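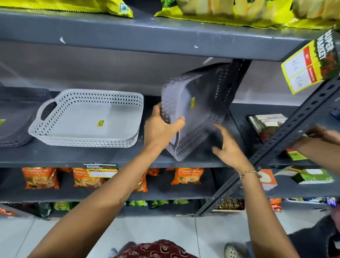 About Stistik

Can a machine stock a shop shelf yet? We get paid to find out, and so far the answer is "sort of, if you aren't in a hurry."

Suqin Tang and Ruwan Begum started Stistik after a trade show where a robot folded one towel to loud applause. We test robots on dull work: putting plastic baskets on metal shelves, straightening tea packets, reading a price somebody wrote by hand.

Every machine gets 300 tries at each chore. Our best basket score is 157, set by a Drurkine arm that then needed a long rest. People still do it with two hands while thinking about lunch.

Guilan Feng runs the test aisle. Yuxi Song writes the reports, which run to 30 pages and have cost us a few friends among the manufacturers. If you have a robot you believe in, send it over. Mornings are best.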